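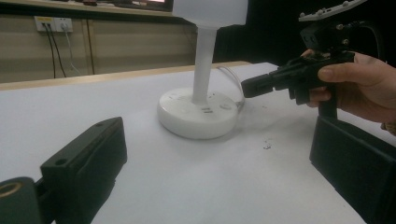 ## 요즘 우리 팀은 손 대신 집게로 일해요

Dratis 사내 소식지에 글을 써 달라는 부탁을 받고 한참 미뤘는데, 10월 호 마감이라고 해서 점심 먹고 급하게 앉았어요. 주제는 "자동화 이후의 검수실"이라고 하더라고요. 그런데 '이후'라고 하기엔 아직 좀 이르고, 지금은 딱 중간쯤이에요. 로봇 팔은 Skestley 쪽에서 들어오기로 되어 있고, 우리는 그 전에 로봇이 보고 배울 동작을 모으는 중이거든요. 그러니까 사람이 손잡이 달린 집게를 쥐고, 평소에 손으로 하던 일을 집게로 해 보는 거예요. 버튼 누르기, 선 치우기, 제품 살짝 돌려 놓기 같은 것들이요.

처음 집게를 잡은 날은 정말 답답했어요! 스탠드 검수를 오래 했으니까 제 손은 눈 감고도 버튼을 찾는데, 집게를 끼면 갑자기 신입 첫날로 돌아간 기분이 들어요. 힘 조절이 제일 어렵고요. 손가락은 닿는 순간 알잖아요, 아 이만큼이면 됐다. 집게는 그 느낌이 손목으로 한 박자 늦게 와요. 그래서 첫 주에는 다들 천천히, 아주 천천히 했습니다.

지금까지 우리 방에서 모은 동작이 3,045건이에요. 목표를 정할 때 Pathirana 프로젝트 쪽에서는 제품 하나에 900건이면 시작은 할 수 있다고 했는데, 막상 해 보니 버려야 하는 기록도 꽤 나와서 넉넉하게 잡길 잘했다 싶어요. (버리는 기준 때문에 회의를 몇 번 했는지는 쓰지 않겠습니다. 다들 아시니까요.)

### 일과가 어떻게 바뀌었냐면요

예전에는 아침에 라인에서 넘어온 제품을 받아서 켜 보고, 끄고, 흠집 보고, 스티커 붙이고, 그걸 퇴근할 때까지 했어요. 지금은 오전엔 원래 검수, 오후엔 집게 작업이에요. 한 번 잡으면 47분까지만 하고 꼭 교대합니다. 이 숫자가 왜 이렇게 애매하냐고 많이들 물어보시는데, 처음에 한 시간으로 했다가 손목이 아프다는 얘기가 나와서 조금씩 줄이다 보니 거기서 멈췄어요. 딱 떨어지게 바꾸자는 의견도 있었지만 이미 알람이 그렇게 맞춰져 있어서 그냥 두고 있어요.

좋은 점부터 말하면, 같은 제품을 보는데도 눈이 달라졌어요. 내가 왜 이쪽에서 손을 넣는지, 왜 선부터 보는지, 예전엔 생각도 안 하고 하던 걸 이제는 옆 사람한테 말로 설명해야 하거든요. 설명하다가 서로 방식이 완전히 다르다는 것도 알게 됐고요. 저는 늘 오른쪽에서 들어가는데 맞은편 자리 분은 위에서 내려온대요. 둘 다 기록해 두기로 했습니다.

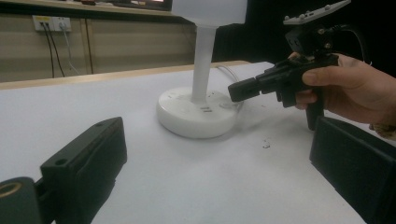 검수 순서표를 다시 쓰는 일도 우리 팀 몫이 됐어요. 예전 순서표에는 "전원 확인"이라고 한 줄만 적혀 있었는데, 집게로 해 보면 그 한 줄이 여러 동작으로 쪼개지더라고요. 이 흰 스탠드만 해도 둥근 받침 윗면에 작은 버튼이 있고, 받침 가운데에서는 가느다란 기둥이 쭉 올라와 있잖아요. 그러니 기둥 옆으로 어느 쪽에서 다가갈지, 건드리기 전에 집게 끝을 어디쯤 띄워 둘지까지 적어야 해요. 받침 뒤쪽으로 빠져나온 흰 선도 흰 상판 위에서는 눈에 잘 안 띄어서, 새 순서표에는 "선 위치 먼저 보기"를 맨 위로 올렸습니다. 쓰다 보니 어느새 11쪽이 됐어요. 줄여 볼게요...

걱정하는 분들이 있다는 것도 알아요. 저도 처음 공지를 봤을 때 '그럼 내 자리는?' 하는 생각부터 들었으니까요. 면담 때 들은 이야기를 그대로 옮기면, 로봇 팔이 들어와도 검수실 인원은 그대로 두고, 반복 누름 검사처럼 손가락이 고생하는 일부터 넘긴다고 해요. 흠집이나 색 차이를 보는 일은 계속 사람이 하고요. 저는 반복 누름은 진짜 가져가 줬으면 좋겠어요. 그 검사 하고 나면 저녁에 젓가락질하기도 싫거든요. 다만 집게 작업 시간이 평가에 어떻게 들어가는지는 아직 답을 못 들었고, 이건 다음 면담 때 다시 물어보려고 합니다. 궁금한 분은 저한테 같이 얹어 주세요.

그리고 Kalow 창고 팀에서 구경 와도 되냐고 물어보셨는데, 당연히 됩니다! 오후 3시 지나서 오시면 직접 잡아 보실 수도 있어요. 보기보다 어려우니까 처음에 버튼 못 맞혀도 기죽지 마시고요.

### 검수실에서 부탁드려요

- 작업 전후로 상판 한 번씩 쓸어 주세요. 작은 부스러기도 흰 바닥에서는 금방 티가 나요.
- 집게 쓰고 나면 거치대에 돌려놓기. 선은 당기지 말고 들어서 옮겨 주세요.
- 손목이 조금이라도 불편하면 알람 기다리지 말고 바로 교대하세요.
- 토요일 근무조는 오전 검수만 합니다. 집게 작업은 평일에만 있어요.
- 새 순서표 초안은 검수실 문 옆에 걸어 뒀어요. 고칠 곳은 연필로 써 주세요, 볼펜 말고요.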